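Updated Apr 17, 2021. Quick answers about closing your Pimano mail account, becuase the same ones keep landing in my inbox. Read the backup bit before you touch anything.

## Before you close it

**Do I lose my old emails?**
All of them, yes. Export first. Settings > Mailbox > Export, pick the zip option, wait for the link. Big mailboxes take overnight.

**What about contacts?**
Separate export. Contacts page, the three dots, Save as file. Easy to miss.
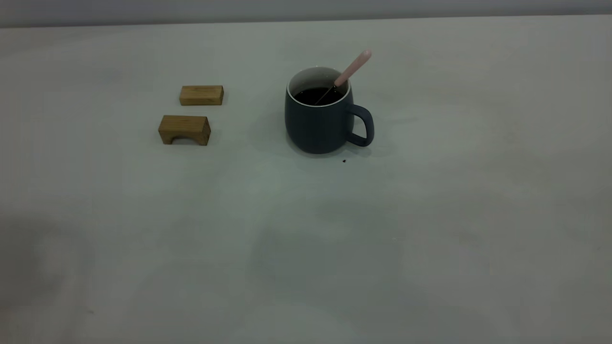 Brenda Furnival: my contacts file came out blank the first time, had to untick "favourites only" and do it again. Then it was fine, 994 of them.

Good tip, thanks Brenda. Untick that box.

**The export link won't open.**
It runs out after 80 hours. Just ask for a new one, same page. If your mailbox has more than 400 folders, do it in two goes.

## Closing the account

1. Log in on a computer. The phone app hasn't got the button.
2. Settings > Account > scroll right to the bottom.
3. Click "Close my account", type your password.
4. Click the link in the email they send to your *other* address.

No step 4, no closure. People stop at 3 and wonder why spam still comes.

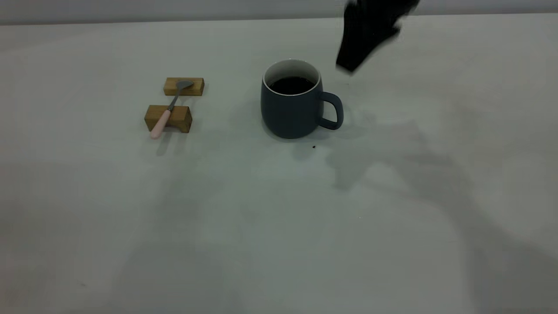 **Can I use the same address again later?**
Only if you log back in within 74 days. After that the name is gone for good, even for you.

**I signed up to other sites with this address. Now what?**
Change those first. Bank, shopping, anything with a password reset. Search your inbox for "welcome" and "verify", that finds most of them.

**Forgot the password and the second address is dead.**
Use the recovery form. Slow. Yvonne Goodall sent hers in December and had to fill it in twice, so put in as much detail as you can the first time.

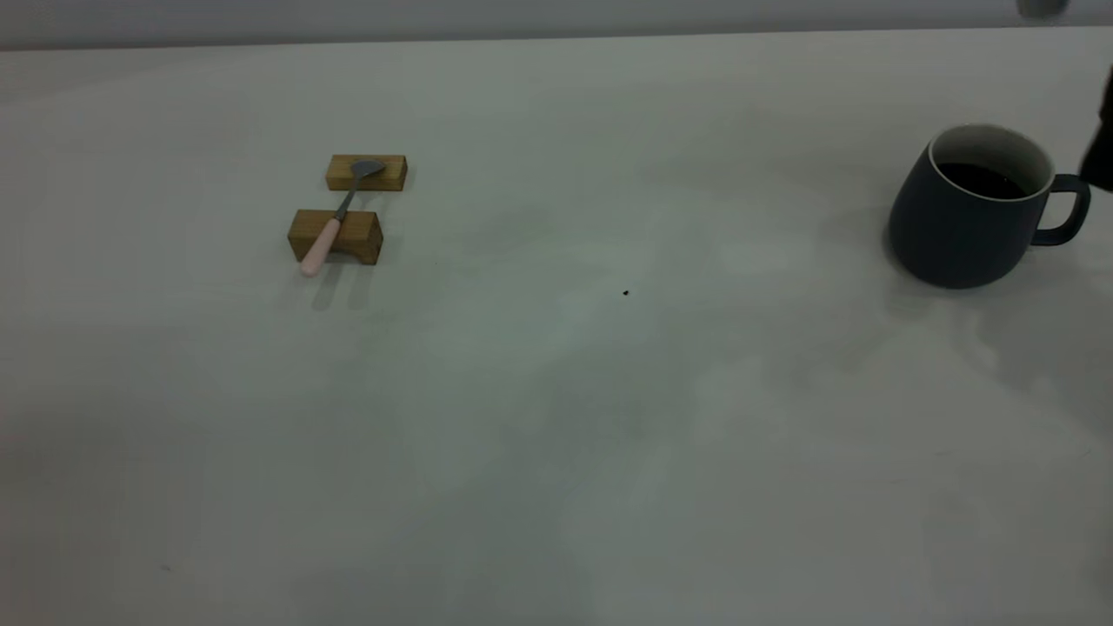
*Wooden blocks on a pale tabletop.*

**Does closing mail close Pimano Photos too?**
Not any more, they split them. Photos has it's own close button, under Storage.

**Still getting login alerts?**
An old phone or tablet is still trying. Remove the account from the device, alerts stop.

Anything missing, leave a comment and I'll add it when I get a minute.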